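Quarterly walk-round, Damura House, July. Inspected by Aliki Kouris, with Ivan Pavliuk holding the ladder and expressing views.

## Stairs and exits

- [x] Front door opens outwards without a shoulder
- [x] Emergency lighting, ground floor
- [ ] Emergency lighting, second landing. *Lit for 2 minutes on test, then gave up. New battery ordered from Bastik.*
- [ ] Stairs clear. *One pram, one exercise bike. The bike was on the last list too and has not lost any weight.*
- [x] Handrail fixed at both ends – an improvement on spring

## Fire doors

- [x] Flats 1 to 4 close from 45 degrees
- [ ] Bin store door. *Wedged open with a tin of paint. Wedge removed, paint returned to Mr Tsoukalas, who was surprised to hear it was his.*
- [ ] Gap under the boiler room door too big. *Athanasiadis to quote for a drop seal.*

The boiler room walls were painted in spring and the marks from the old shelving have gone. The sign saying "No storage" is back up, and somebody has stored a mop against it.

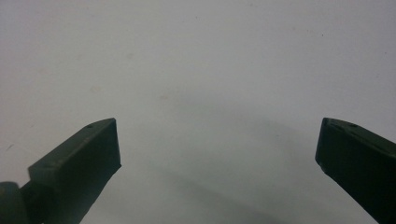 How often should the fire doors be checked?

Every three months for the doors in shared parts, and once a year for each flat's own front door, if the tenant can be persuaded to answer it.

## Water and heating

- [x] Stopcock turns by hand
- [x] Boiler service sticker in date
- [ ] Tank lid. *Present, but resting on the tank in the way a hat rests on a snowman. Needs clips.*
- [x] Unused tap in the yard run through

## Outside

- [ ] Path slab by the gate. *Lifted by 30 mm. Peter Havlíček has sprayed it yellow, so we can now see what we are tripping over.*
- [x] Gutters, from the ground, with optimism
- [ ] Side gate, clear width 950 mm when fully open. *It does not fully open. Hinge to be replaced.*

Open items go to Nuwan Samarakoon by noon tomorrow. The bike goes on a separate letter.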